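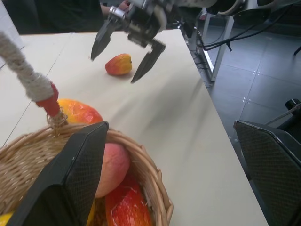 Home | Projects | Stage | Archive | Contact

Student project report: a small musical in the Batista hall
Written by Séverine Hamel

Our group had to put on one short musical and write down how the work went. We chose a comedy called "The Night Train to Werkow", with book and songs by Janaína Leite from our own year. It lasts 55 minutes and has nine songs. The Batista hall has 200 seats.

I was responsible for the rehearsal plan and the programme. In the first weeks we lost much time, as the singers learned the songs from a recording and the pianist played them in another key. Ronaldo Miranda wrote everything again, one tone lower. After this the chorus sounded better, but the station master's song was too low for Perihan and she spoke half of it.

We gave four performances in December and sold 739 tickets in total. The second evening was the weakest. The door at stage left did not close, and the quiet scene before the last song was disturbed by the light from the corridor.

For a next production I would begin with the scene changes much earlier. We practised them only in the last 7 days.

Share (9)
3 comments

Vanderleia Teixeira: I came to the last evening and laughed a lot at the ticket inspector. Will the songs be put online?

Janaína Leite: Two of them, when the recording is cleaned up.

Perihan Bayram: I still think the speaking version was funnier!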